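# Speaker notes: the time lag thing (Flunel project, 22 minutes)

Hi everybody, I'm Neema Mushi. Caroline Mutiso did half of this work and she's in the second row, so throw her the hard questions!

(Wait for the door to close. Water.)

Start with the job. Two hand-held grippers, one living room, a table full of ordinary stuff. People pick things up and put them down, we record it, and later a robot arm learns from the recordings. I love this part because homes are messy and labs are not. Click.
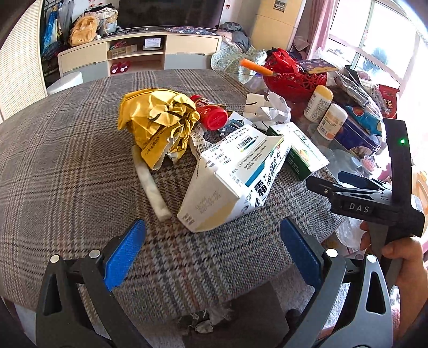

*Tidying the round table: medicine boxes, wrappers, a yellow paper bag.*

Let people look for a second. Ask who has a table like this at home (I'll raise my own hand first).

Now the fault. We had 2468 recordings in the Flunel set by April and I was feeling pretty great about it. Then we trained on them, put the result on the Hirano arm, and the arm closed its fingers too soon. Every time! It would come down toward a small carton, shut on nothing, and then keep going with closed fingers and push the thing right across the table. Do the hand gesture here, it gets the point over faster than I can say it.

I blamed the arm. I spent a whole evening swapping cables on the arm. Caroline blamed the finger pads, and we had a slightly grumpy lunch over that. (Pause, she'll probably make a face.)

What we had was a clock problem. The finger opening and the video were being saved by two separate programs, and after a Fadis update one of them started stamping its data late. 98 milliseconds late, on the video side. So in the recordings the fingers were already closing while the picture still showed them wide open, and the arm learned exactly what we taught it.

Go slow on this bit, people got lost in the practice run.
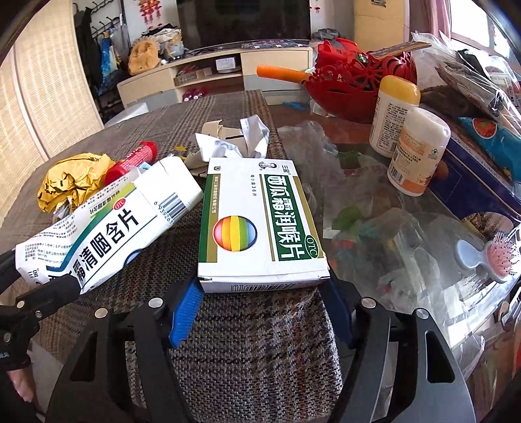

With a light cardboard box a lag like that matters a lot. Close early and you hit a corner, or you crush the end flap, or the box spins away from you. With a big soft thing like a bag you'd hardly notice, and that's why our first tests looked fine. We'd been testing on bags. Ouch.

Safety part, don't skip it! On one run at Clovden the arm pushed a glass jar off the far side of the bench. It broke, and I was standing closer than I should have been. No one got hurt, but the stop button was on the wrong side of the bench from me. We moved it that same afternoon and added a second one.

What we changed:

- one clock for both programs, checked at startup
- a quick open-and-close in view at the start of each recording, so you can line things up by eye
- small boxes in the first test, before any bags
- 2 people in the room whenever the arm is powered

If I'm running long, cut the cable story and go straight to questions. Someone will ask if we threw the old data away. We didn't, we shifted the timestamps and kept it, and Caroline has the script if anyone wants a copy.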